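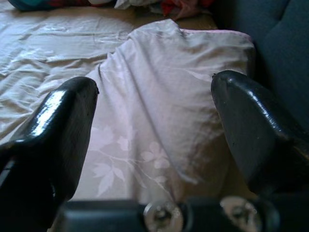
4. What changed for the staff

Clesano is a laundry service with 11 people on the folding side. Since May a two-finger gripper has handled part of the mixed clothing, one piece at a time, printed and plain alike. My supervisor there, Marius Vasiliu, let me sit in on 6 shifts.

The folders now spend less time standing at the pile and more time checking and re-folding. Two of them told me their shoulders hurt less. One said the day feels longer - she used to talk across the table and now she watches a machine.

In my log of 264 garments, soft folds and bunched cloth caused most of the calls for help. Pay has stayed the same, though the job title has not been updated.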